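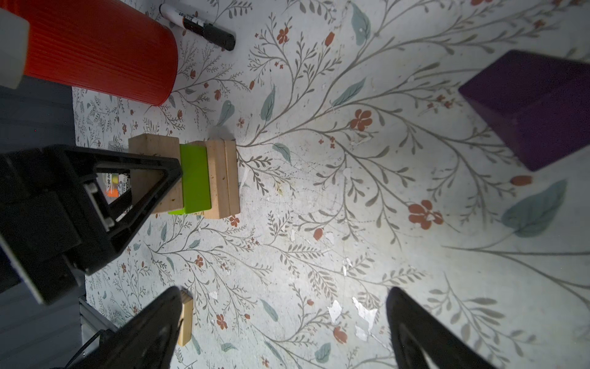
Netetti gripper kit: fit and first grips

The Netetti kit from Trumthorpe comes as a pair of black fingers, a wrist camera with its bracket, and one cable. Fitting took 15 minutes with a hex key. The printed guide gives the camera screws as M3; mine were M2.5.

Grip force is set in software on a scale of 0 to 100. I left it at 63 for wooden blocks, held upright with a finger on each side. Above 74 the motor hums and the driver logs a current warning.

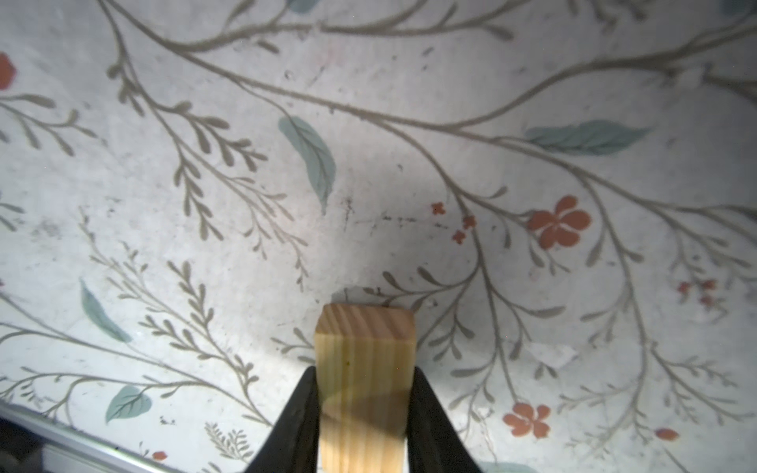
Leonora Manalastas at Saludo sent me firmware 2, and the warning now clears by itself – the older build needed a restart.

Camera view

The lens sits low, so both fingertips stay in view at full opening. Glossy blocks in direct light need the exposure locked by hand.

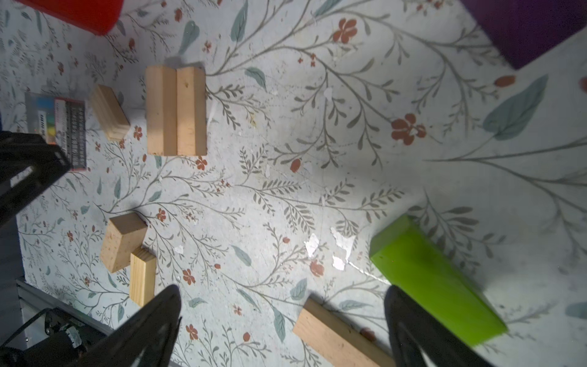
Price and support

Bakidside sells the kit with or without the camera. Spare finger pads are extra. Ronaldo Pangilinan answers the support mail, normally the same day.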